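About Sernon Laundry & Mending

Wash, dry, fold, fix. Started in January with 6 machines and one sewing table in the back of the old Medeiros bakery building. Still there. Still smells a little like bread on damp mornings.

Who we are

Thérèse Li runs the counter and the books. Yiran Li does the mending. Sisters, yes. Yiran trained at Jeleck Tailoring, hems mostly, then zippers, then everything else people brought in.

What we do

Wash and fold, by the bag. Drop off before noon, pick up next day. Bedding takes longer, sorry, the big dryer is slow.

Mending: socks, knits, linings, pockets, school uniforms. No leather. No wedding dresses, we tried it once. Please wash things before you bring them in for mending, or add a wash to the order and we'll do it frist.

Sock darning is the thing we get asked about most. Wool or cotton, matching thread if we have it, close enough if we dont. Stripes are fine. 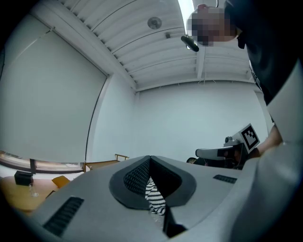
Pickup and delivery

Drondura Street and the blocks behind it, evenings only. Free over 75 dollars, otherwise small fee. Leave bags inside the door with your name on, not on the steps.

Unclaimed items

Kept 90 days, then donated. We call twice first.

Find us

452 Drondura Street, side entrance. Parking out back, ring the bell if the door sticks.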